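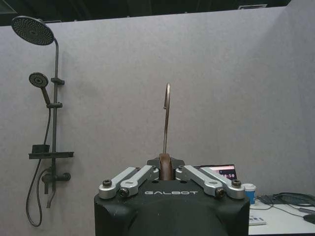
Metal hook, bronze-brown.

Indoor TV antennas: placement and rescanning

Place the antenna before you buy an amplifier. An amplifier raises noise along with signal and can overload the tuner if you live near the transmitter.

Start at a window on the side facing the towers. Keep the antenna away from metal shelving, foil-backed insulation and the back of the TV itself. Flat antennas can be taped up for testing; use removable tape until the position is final.

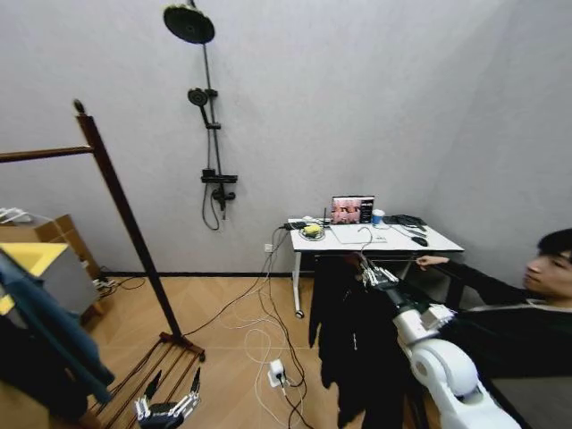 Run a full channel scan after every move of more than a foot or so. A quick scan on many sets only adds channels and leaves dead entries in the list. If your public station carries several subchannels, check that each one plays – they share a signal, so a missing one usually points to the scan.

Coax should have no sharp bends. Tighten connectors by hand, then a slight turn with a wrench. Cap any unused splitter port with a terminator.

Write down the signal reading at each position. Take it in the evening as well as at noon.

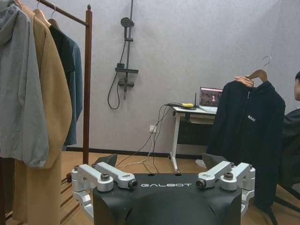
Iveta Kollár writes that her Orero set lost its local station every December until she replaced the splitter with a single length of cable. She now rescans twice a year and keeps the channel list taped inside the cabinet door.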